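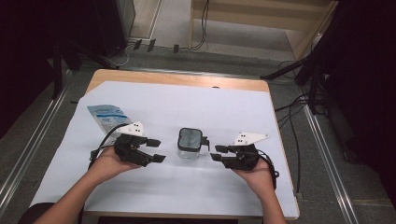 A clear glass jar with a black lid, on white paper.

Eleven episodes into Drasow, and the robot butler has finally said something rude.

If you gave up in January, I don't blame you. The anime spent its first 4 instalments on a ferry timetable. It is set in 2055, in the harbour town of Rusport, where Niven the butler serves a family who would plainly rather make their own tea – and for weeks that was the plot.

Then came episode 11. Grandmother Jinder sells the boat without telling a soul, Niven is asked to lie about it, and we get a dinner that lasts 48 seconds of screen time and feels like a wet Easter with your in-laws.

Ritu Bajpai, who has run the fan forum since the manga days, thinks the sale was set up by the ferry business. I think she is being generous. Ruby-Lee Brunton, on the same thread, wants the cat back.

There are still gripes. The opening song remains a man shouting about tides, and the younger brother hasn't changed his jumper since the pilot. The finale is next, and I have cleared my evening for it, such as it was.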